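Wednesday, after supper

The dentist in Sarndale has moved my cleaning again, which makes it the third date I have written in the back of this book and crossed out. The girl on the phone was very nice about it. I said any day was fine and then turned down the first one she offered, because it was bin day. I don't know what has happened to me.

Walked to the post office in the rain to send the slippers back. They were a 12 and I am a 12, but the slippers had not been told. Over forty minutes in line behind a man mailing a rolled-up rug. He had wrapped it in birthday paper, end to end, and wanted to know if it counted as a tube. They went and got someone from the back. It did not count as a tube.

Came home by way of Bettencourt Street to look at the house with the scaffolding. They have painted the front door a green I would call hospital and they would probably call sage. The porch light is nice. I will give them the porch light.

Then soup. I have been on leek soup since Sunday and I am beginning to see the bottom of the pot, which should cheer me up more than it does. The recipe says it serves two. Two what, it doesn't say. I put the last of the cheese in tonight and it sank and stayed sunk, and I had to go in after it with a fork.

The radiator in the hall is knocking again. It knocks twice, waits until I have settled down, then knocks once more. I bled it in the fall according to the leaflet and got a cup of brown water and a wet sock. The landlord's answer was that a knock is a sign of a healthy system. I have written that down so I can use it on him some day.

Spent the evening on the sofa with the magazines from the laundromat (they were in the free box, I asked). Most of them are Joken, which is half gadgets and half ads for hearing aids, and I read it from the back like everybody does. The crossword had been done in pen by a person who believes the capital of Australia is Sidney, spelled like the uncle. It fit, too, as long as you didn't care about the down clues. The pile goes out with the recycling tomorrow.
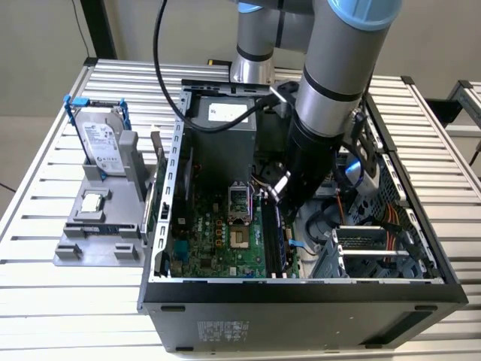
Computer tower on its side, robot arm reaching in

I like the blue caps on the arm. My kettle used to be nearly that color before the limescale.

Lights out early, I said, and it is now past eleven. Must remember: stamps, a lemon, call Vastari about the bill. They have charged me for a month I spent on the old plan and when I rang on Monday I got the harp music, the whole piece, and then the beginning of it again. I put the phone on the counter and cleaned the oven door – badly, but I cleaned it. Will try in the morning with the toaster.

Radiator just went. Two so far.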